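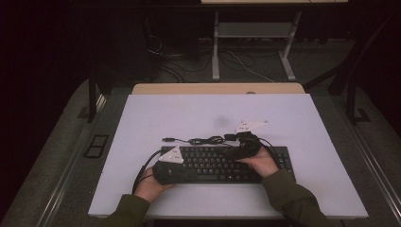
4. Data and Revision Measures

4.1 Sample

The analysis uses monthly reports on wholesale inventories and unfilled orders from two regional surveys, Laing and Jarkent. Both surveys ask for end-of-month book values and publish a first estimate, a second estimate one month later, and a benchmark value after the annual revision each February. The two differ in how they treat late reports. Laing carries forward the last reported value and adjusts it by the mean growth of the reporting firms in the same line of trade. Jarkent drops the firm from the cell until a report arrives, then restores it in the second estimate.

The starting list held 1,420 firms. We removed firms that changed their main line of trade during the sample window, firms that merged, and firms that reported only annual totals. The remaining 1,313 firms form the balanced panel used in Sections 5 and 6. Almost 800 of them report to the Laing survey; the others report to Jarkent. No firm reports to both. The vintage files were frozen on Sunday, December 10, 2023, and later corrections are not included.

4.2 Data entry and coding

Both surveys still accept paper forms, and these are typed into the same database as the electronic reports. The paper share is higher among small firms and in building materials, which matters for the size results in Section 6. Each paper form was keyed twice, and the two entries were compared field by field. Where they disagreed, the form was pulled and read again. Line-of-trade codes were then assigned with the Umudley concordance, which maps the older Laing codes to the current list. A few Laing codes map to more than one current code. In those cases the firm's sales were used to choose the largest match, and the choice was held fixed across all months. 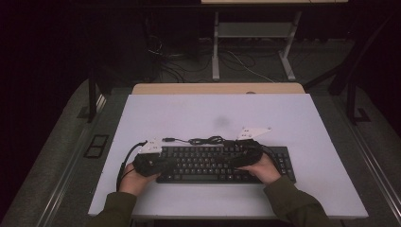

Figure 2. Full-size keyboard on a white board, with a hand-held gripper over each side.

4.3 Definition of the revision

Let F(t) be the first estimate of the log level of inventories in month t, S(t) the second estimate, and B(t) the benchmark value. The early revision is S(t) minus F(t), and the total revision is B(t) minus F(t). Both are computed on seasonally adjusted data. Seasonal factors are taken from the benchmark vintage and applied to every earlier vintage, so a change in the factors does not enter either measure. This departs from the published tables, where factors are updated each month, and our revisions are therefore smaller than those a reader would compute from the releases.

Unfilled orders are treated in the same way, with one exception. Canceled orders are netted out in Laing from the month of cancellation, while Jarkent nets them out only at the benchmark. We moved the Jarkent cancellations back to the month in which they were reported — the underlying forms carry that month — and reran the aggregation.

4.4 Price adjustment

Book values were deflated with the Prirkik wholesale price series at the line-of-trade level. The series begins 13 months after the start of the surveys, and the earlier months were dropped. Firms using last-in, first-out accounting were deflated with a lagged average of the same series. Results without deflation differ in scale but keep the same sign in every line of trade except farm supplies, where the coefficient on the early revision is close to zero under both treatments.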